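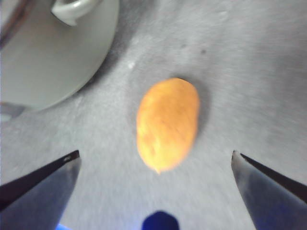 Grosolis Reality TV Trivia Game – Couples Edition

Players: 2 to 6 teams
Cards: 54
Playing time: an evening, or less if you skip the reunion round

Couples Edition covers the pairings, breakups and surprise weddings of reality television. Each card has a clue on the front and the answer on the back. Read the clue aloud and the first team to name the couple keeps the card. Nineteen of the cards are reunion cards, marked with a star, and score double.

Questions were written by Wyn Gape and checked by Hammad Kakakhel. Answers are current to February, so a few couples may have changed their minds by the time you play.

The box also holds a score pad, a pencil and a sand timer. Cards fit the Prulitz card tray, sold separately.

Not suitable for children under 14. Spare score pads can be ordered from the Accessories page. Colour of timer may vary.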